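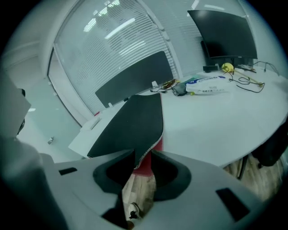 Demonstrations gathered with a hand-held gripper are worth keeping only if the wrist camera sees the fingertips throughout, according to Sun-ja Wi, and too many data sets are cut down after the fact for that reason.

Robotics | Research Briefs

Her group at Stoltis has published a filtering method, named Eskildsen, that scores each demonstration before it enters training. The score combines two terms: how well the gripper's path can be recovered from the video, and how far the soft fingers bend at contact compared with a reference grasp. Demonstrations below a fixed threshold are dropped.

The group collected 1,669 demonstrations of desk-clearing tasks in ordinary offices in Pitatstead. The filter retained 1,187. A policy trained on the retained set completed 85 of 100 test trials on a fixed arm fitted with the same fingers. Objects in the trials included bags, pouches and short lengths of cable.

Most rejected recordings failed on the first term. Window blinds and glossy desk tops were the main sources of tracking error, the authors write, as reflections shift with the camera and are mistaken for fixed points. Thin cables remained the hardest object class under either training set.

The scoring code runs on a laptop between recordings. Bomance, which supplied the test arm, plans a second trial in January using shelves in place of desks.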